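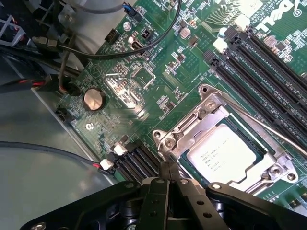

Dust is the thing I get asked about more than anything else, usually by somebody standing in my kitchen with a cup of tea going cold, and the answer I give is always longer than they wanted. Most of us dust for looks, and that's fine for a bookshelf, but the inside of a desktop computer deserves a slower hand. When the metal frame over the processor is standing open, with the silvery Xeon sitting in its socket, that is the moment to put your cloth down and keep your sleeves well back. Everything I'm going to say about dusting stops short of that little square. If you've got that far in, you want a proper repair manual and a clear afternoon, and I'd leave the feather duster in the cupboard.

For the ordinary yearly clean-out, shut the computer down, unplug it at the wall and carry it somewhere you don't mind a bit of fluff, like the back porch or the garage. Take the side panel off and brush the vents with a soft, dry paintbrush, the sort you'd use on window trim. Hold each fan still with a fingertip while you brush it. Short puffs from a can of compressed air will shift the rest, and keep the can upright. My neighbour Solange Girard used to do hers with the vacuum hose and I did finally talk her out of it (static, you see), though it took me most of a winter.

Now, on to the rest of the house, which is where I really wanted to get to.

Start high and finish low. My grandmother had this rule and I ignored it for years, and I vacuumed the same carpet twice every Wednesday as a result. Tops of door frames first, then light fixtures, then curtain rods, then shelves, and the floor at the very end.

A pillowcase is the best ceiling fan duster I know. Slip an old one over the blade, press gently with both hands and draw it back towards you, and the dust stays in the case. Shake it outside — on the side of the house where the laundry isn't hanging.

For cloths, I cut up worn flannelette sheets and keep them in a biscuit tin under the sink. Dampen them only slightly. Wring it out, then wring it out again, and if it leaves a streak on the wood you can see it's still too wet. I've bought the fancy microfibre ones as well and they're very good, but wash them on their own and never with fabric softener, or they'll just push the dust around.

Lampshades want a lint roller. Pleated ones want a clean, dry paintbrush and some patience, and I do mine while the radio's on.

Baseboards are the job everybody puts off. Wrap a damp flannelette cloth around the head of a broom, hold it on with an elastic band and walk it along the wall. I can do the whole downstairs without bending once!

If you use a spray, you can make your own for pennies: 300 mL of water, 100 mL of white vinegar and a few drops of lemon oil, shaken up in a clean spray bottle. Spray the cloth and keep it off the furniture itself. I wouldn't use it on marble or any other natural stone, and please don't take it anywhere near a screen or a keyboard. Write what's in it on a bit of masking tape, too. Jaxon Arsenault wrote to me in April to say he'd watered his ferns with his.

Furnace filters get forgotten, poor things. Have a look at yours once a month in the heating season and hold it up to a window. When the light has trouble getting through, it's time for a new one, and check the arrow on the side so it goes in facing the right way.

Last of all, the vacuum itself. Empty the canister outdoors, snip the hair and thread off the roller with a seam ripper, and rinse the foam filter under the tap if your manual says you can. Let it dry for a full day before it goes back in. I stand mine on the windowsill overnight beside the geraniums.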